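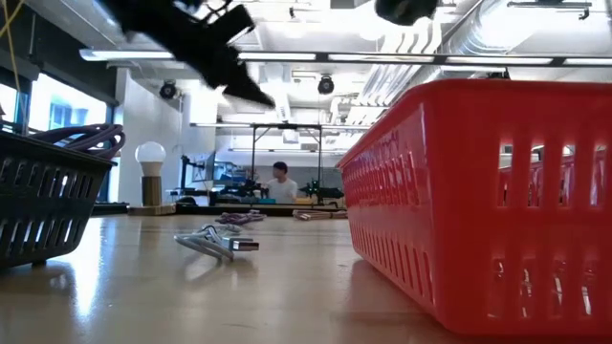 Table 2, red basket on the right, gray on the left, one white USB cable still between them.

Home > Forums > Cells and Fixtures > Setup and Upkeep

Gripper cables snagging on slotted baskets, cable sorting cell
Last updated: 5 July 2018

tarka_bench
I look after a sorting cell that picks cables off a table and puts them in one of two plastic baskets. It runs well for a while, then a gripper cable catches and the arm trips on a force limit. We log every cycle, and in the last 1,000 cycles it tripped 18 times. I'd like to get that down before we add a third basket.

The setup: wooden tabletop, slotted baskets left and right, cables laid out in the middle. The arm comes in from above. The wiring for the gripper runs up the outside of the wrist with a bit of slack in it. Baskets are placed by hand at the start of each shift. Fixed camera, calibrated in April and not touched after that.

What I have tried so far: shortened the slack by one tie, slowed the move over the basket rim, raised the approach height. The slower move made no difference I can measure.

civ_cells
How much slack is left with the wrist turned all the way over? If you tied it with the wrist at home position you probably have too much at one end and too little at the other. Run the wrist to both limits by hand with the power off the joints and watch the loop. It should never hang lower than the top of the gripper body.

We had the same trouble at Civside and it was all in the tie points. One tie at the flange, one above the wrist joint, nothing between. Use hook and loop there. Zip ties pinch the jacket and you end up replacing the lead.

rimshot40
I'd look at the baskets first. Slotted sides are bad for this. A fingertip goes into a slot, the arm pulls sideways, and you get a force trip that looks the same in the log as a snagged cable. Are you sure it is the wiring that catches?

tarka_bench
Not for all of them. I saw two happen and both were the wiring loop going over the corner of the basket. The rest I only have from the log, and the log says "force limit, Z" and nothing else.

rimshot40
Then you don't know yet. Z going up or Z going down?

tarka_bench
Mostly up. I'd have to go back through them to give you a split.

rimshot40
Up could be either one. It could also be the cable you are dropping. If you let go of a looped cable and one turn is still around a finger, the arm lifts and takes the basket with it. Your purple one looks like a candidate, it is sitting up over the rim of the gray basket.

okay_lathe
Agree with this. A full basket is a moving target. Whatever height you taught when it was empty is wrong once there is a coil standing above the rim. Either empty it sooner or add a release height that goes up with the count.

civ_cells
I don't agree that the baskets come first. Dressing the wiring takes ten minutes and costs nothing. Changing the drop routine means teaching again and testing again. Do the cheap one, run another 1,000 cycles, compare.

rimshot40
If he changes the wiring and the trips go from 18 to 12 he still won't know what the 12 are. Log the direction and the position first. Then change things.

tarka_bench
I can do both. The controller will write out joint positions on a trip, I just never turned it on. It is parameter 701 on ours.

What do people do about holding the baskets? Mine slide a little when they get bumped. The tabletop is glossy and so is the plastic.

okay_lathe
Corner stops. Four small blocks per basket, screwed or taped down, with a little clearance so you can still lift it out. Don't clamp the basket. If the arm does catch, you want the basket to come up and not the wrist to take all of it.

civ_cells
Rubber shelf liner under each one works if you can't put screws in the table. It shifts after a few weeks so mark the outline with tape and check it at shift start.

halfturn
While you are at it, do something about the shine. There are long bright streaks on that tabletop from the overhead lights, and daylight comes in from the windows on the left. A white cable with a metal plug on a glossy surface is about the worst thing you can ask a camera to find. We put a matte gray mat down in the Lozano cell and the missed picks dropped the same day.

tarka_bench
Missed picks are a separate list, but yes, the white USB ones are near the top of it. It goes for the cord fine. The plug end is where it gets the angle wrong.

halfturn
Mat first, then recalibrate. The mat changes your surface height and you said the last one was April. Don't do it the other way around.

rimshot40
And don't put the mat down in the same run as the wiring change or you'll be back here asking which one fixed it.

civ_cells
On that we agree.

ikir_tech
Adding one from Ikirness, where we run something close to this. Check the lead itself before you retie it. We swap the gripper lead at 2,000 hours whatever it looks like. Flex it by hand near the connector with the gripper powered and watch the status. If it drops out at all, replace it, and don't try to splice it.

tarka_bench
Thanks. Plan is:

1. Turn on 701 and run as it is for a while.
2. Check the lead, retie at flange and above the wrist, hook and loop only.
3. Corner stops for both baskets.
4. Release height that goes up with the count.
5. Matte mat, then calibrate.

One change per run. I'll post the split when I have it.

okay_lathe
I'd swap 3 and 2 but it's your cell.

Related threads
Hook and loop or spiral wrap for wrist wiring
Force limit trips with no position in the log
Matte mats for pick tables: what thickness?
Recalibrating a fixed camera after a table change
Picking thin cords with parallel fingers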